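Echeverría Street Tenants' Association
Minutes, December 2024

Chair: Josefina Cisternas. Twelve households represented. The July minutes were approved without changes.

1. Winter coat drive
Donations close on the 12th. Coats should be clean, with working zippers. Down jackets are welcome in any size.
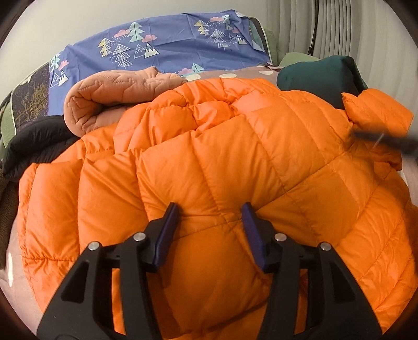 Drop-off stays in the Dralach building lobby. The bin is emptied every evening.

2. Heating
Two apartments on the top floor still report cold radiators. Sturnotico has been called twice. Josefina will write to the landlord – copy to all members.

3. Laundry room
Adberg wants to raise the dryer price. Members voted against, 10 to 2.

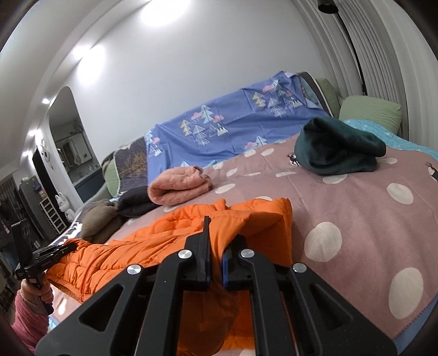
The current price stays until the contract is up. A new lint screen is on order.

4. Funds
Balance is $70 after the hall rental. Dues are payable at the next meeting.

Meeting closed at 8:40.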